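Gripper comparison: wrist views, Kandent and Jutbridge fingers

Posted 11/23/22

This gallery goes with the finger comparison run at the Plultcombe site. Two sets of parallel fingers were tried on the same arm: the stock Kandent pair and the Jutbridge pair with replaceable pads. Controller, wrist camera and grip profile stayed the same throughout. Each set got 20 grasps per object, with the arm sent back to its home pose between grasps. Objects were household and desk items, chosen for shape and surface finish.

Slim cylinders took up most of the time. A glossy tube gives a flat pad very little contact area, and a small error in approach angle shows up as rotation once the fingers close. We closed at the lowest force setting first and went up one step at a time, to a maximum of 5.

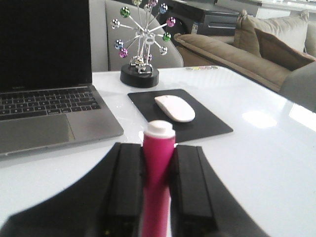 Rotation was logged by hand from the wrist view, using the first still after closing and the last still before release. Anything that could be seen turning between the two was marked as a slip, even if the object stayed in the grip. This is a strict rule and it makes both sets look worse than they would in normal use — the ranking does not change if it is relaxed.

Notes on the wrist camera. The mount puts the lens close to the fingers, so the housing is always soft and the focus falls further out. We left it that way. Moving the mount back gives sharper fingers but adds length at the wrist, and the arm then reaches its joint limit sooner on low approaches. Exposure was locked before each series. Auto exposure hunted badly on bright surfaces and made stills from the same series hard to compare.

Notes on the controller. Both sets ran on the Tkachuk board with firmware 611. The finger offset has to be entered again after every change of fingers, as the board does not store more than one.

The full set is 1,550 stills, sorted by finger set and then by object. Suction cups and the three-finger hand are planned for December and will get a separate page.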